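Can a machine do the chores yet?

Posted November 2024

My sister-in-law asked me last month if she should wait for a housework robot before replacing her dishwasher. I told her to buy the dishwasher. Then I spent too many evenings reading about it, so I might as well write down what I found.

The dishwasher is the right place to start. It is a machine that does a chore, and it does it by making the chore come to it. You load it, it sprays, you unload it. The loading and unloading are the parts I hate and they are the parts no appliance has taken over. Same with laundry. Washing is solved. Getting a fitted sheet out of the drum and folded is still me.

Floors are further along. I have had a Flendetti vacuum for 2 years and it runs every morning. It gets stuck under the radiator, and it once ate a shoelace, but the floor is cleaner than when I did it myself. It cost me $680. I would buy it again.

Hands are where it gets slow. Take something small, like a tube of hand cream. You pick it up without looking, turn it so the cap faces the right way, hold the body with one hand and work the cap with the other. If you squeeze too hard, cream comes out. If you squeeze too lightly the whole tube turns with the cap. I never thought of this as a skill until I tried to write it down as steps.
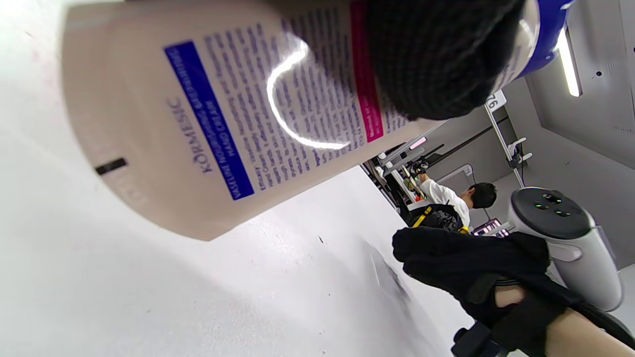 The current approach is to skip the steps and let the machine learn from people doing the job. A lot of people, doing the same small job again and again, with their hand movements recorded. I have seen 1000 repeats mentioned as a starting point for one task, and I have also seen people say that is nowhere near enough once you change the table, the lighting or the object. A tube that is half empty bends differently from a full one. So does one with a different cap.

I watched a demo video from a company called Anatent in October. Their arm wiped a counter, put a mug on a shelf and closed a drawer. It was good. It also took a long time, and the counter had one mug on it. Mine has the mail, a bag of onions and a charger that belongs to someone who moved out.

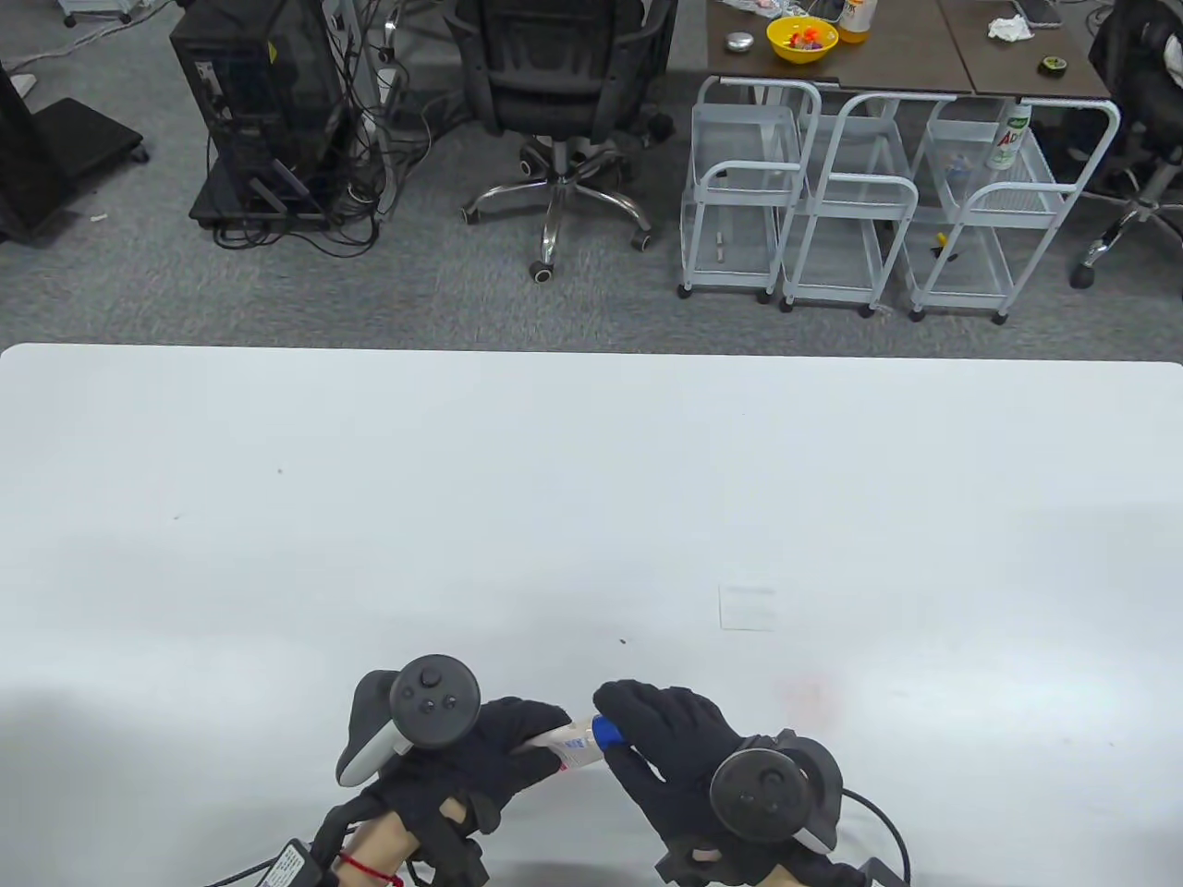 Two hands on one small tube with a blue cap, over a white tabletop.

Shop floors are a different story, and I know a little more about those. I worked at Vandenberghe for a while, on the packing side. We had a Tolier palletizer that stacked boxes all day and never complained. Same box, same height, same spot on the belt. When a box came in crushed, the line stopped and one of us walked over and fixed it. Mixed orders were all done by hand. A new packer could learn that bench in 30 minutes, and the machine people who came through to quote on it kept going home to think.

So my answer for now is floors yes, boxes yes if they are all the same, and anything that needs two hands and a bit of feel, no. I'll look again next year. The dishwasher gets delivered next week and I have been asked to help carry the old one out.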